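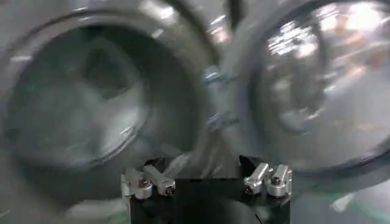
4.2 Do self-reported drying habits mean anything?

Most studies of shared laundry rooms rely on what residents say they do. We are not convinced they should. In the Vilton survey, 132 residents filled in the February form, and 70 of them said they "rarely" used a dryer. The form never said what "rarely" meant. For one person it may be twice a winter, for another every second wash, and the Cosilstead index adds the two together as if they were the same answer.

Jayasinghe's reading of the data is kinder than ours. He argues that errors of this sort cancel out over a large enough sample. Perhaps they do, but 132 is not large, and people who feel guilty about their power use are likely to err in one direction only.

The Grinon scale tries to fix this by asking about a named machine. It works only where machines are clearly labeled, as with the numbered dryer in Figure 2, and where residents bother to read the label.
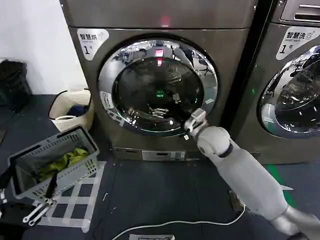 Even then, a person asked to recall a load from last month is mostly guessing. Najafi's diary method does better on paper, though 20 of its diaries came back with every line in the same ink and the same neat hand — hardly a sign of daily entries. We kept them in the main analysis, as Arif Jayasinghe advised, and report the results without them in the appendix. The gap between the two is wider than we would like.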